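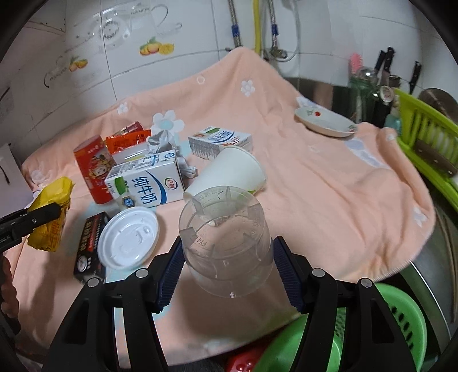 Clear cup upside down on a pink towel, with a paper cup and a small milk carton behind it.

Heleo Screening Library: Frequently Asked Questions

Maintained by Elfriede Brandes, rights and delivery

23 shares | 3 comments

What is Heleo?

Heleo is a streaming library for independent feature films and shorts. Most titles come from small distributors. The largest suppliers are Volline and Palumbo.

Which titles are included in a standard account?

The standard account covers every title marked "Library." Titles marked "Premiere" are rented separately. A Premiere title moves to the Library when its rental window closes, unless the distributor has asked for an extension. Extensions are shown on the title page.

How long does a rental last?

You have 11 days to start the film. Once playback starts, the rental stays open for three days. Pausing does not stop the clock. Trailers and extras can be played without starting the rental.

Why did a film disappear from my list?

Licenses are granted for a fixed term and by country. When a license ends, the title is removed at midnight Eastern time and any saved position is deleted. If the license is renewed, the title comes back under the same page address, but the saved position does not.

Why is the running time different from the one listed elsewhere?

There are three usual causes:

- The supplier sent a festival cut.
- The file was made at 25 frames per second and runs about four percent shorter than the theater version.
- Distributor logos were removed.

The running time on the title page is taken from the file itself.

Can I watch the Vodham shorts outside the United States?

No. The Vodham collection is licensed for the United States only. This applies to downloads as well as streaming.

Do films have subtitles and captions?

All films not in English have English subtitles. Captions for English-language films depend on the supplier. If a title has captions, "CC" appears next to the running time. Captions cannot be turned off on files where they are part of the picture. Those files are marked "fixed."

Can I show a film to a group?

A personal account does not cover group showings. Request a screening license through the form on the title page. The standard license covers one showing to an audience of up to 100. Larger audiences are quoted separately.

What does error 2351 mean?

The player could not confirm the display connection. Close the app, disconnect any second screen, and open the app again. If the error returns, update the device software before contacting support.

How do I submit a film?

Submissions open in September. Send a viewing link, a rights statement, and a full music cue sheet. Entries without a cue sheet are not reviewed. Do not send discs or drives.

Related

Premiere rental windows by supplier
Supported devices
Screening license terms
File delivery requirements for distributors

This site uses cookies to remember your playback settings. Accept | Manage settings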